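Quick one tonight, shift ran over again

Posted August 2021

Ok so a few of you asked how the new job at Helley is going and why I've gone quiet. Short version: tired, fine, learning heaps. Long version below while dinner's on.

I was a packer for years. Mixed orders, small stuff, whatever the customer wanted in the one carton. Then the Gulto line went in and now the machines do the easy picks – boxes, bottles, anything stiff – and 16 of us got moved across to what they call handling. Meaning we do the grabbing with hand-held grippers and the recordings go off to train the arms. Soft things, round things, things in packets. Everything a robot is still hopeless at.

My wrists know about it. You squeeze, lift, shift it over, let go, and start again. A good clip takes maybe 90 seconds and a bad one gets chucked. Target's 32 good ones before lunch, which sounded like nothing untill I tried it.
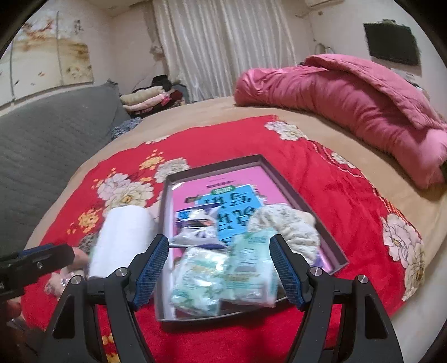

The bit I didn't expect is how much you slow down. As a packer I never thought about my hands. Now I'm thinking about where two fingers should land on a crinkly packet so it doesnt slide off. Fabric is worse. Rolls are ok if you come in square.

Money's the same, hours are better, no night shift. But there's less yakking. On the old line you'd talk footy all arvo, here you're concentrating. Miss that a lot.

And yeah, the obvious question. Are we teaching the thing that takes our jobs? Probably, some of them. Management says the Pelupessy site kept everyone on after its arms went in, but I'd like to see that in writing. We asked for it at the last meeting. Still waiting. 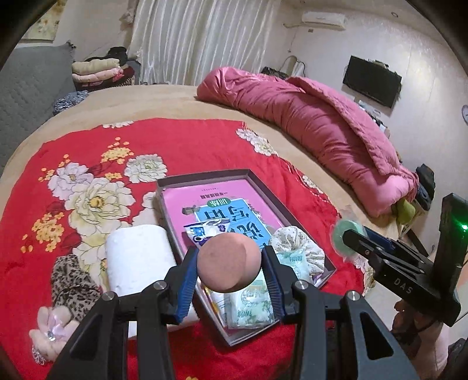 Makeup sponge in one gripper, roll of tape in the other.

Squishy things are my favourite now, weirdly. Easy to hold, hard to hold nicely.

Anyway. There's talk of 1,000 more clips before the contract with Futora is up for renewal, then who knows. I've put my name down for the maintenance course, colour-coded study notes and all. If the arms are staying then somebody's got to fix them.

Rice is boiling over. More next week.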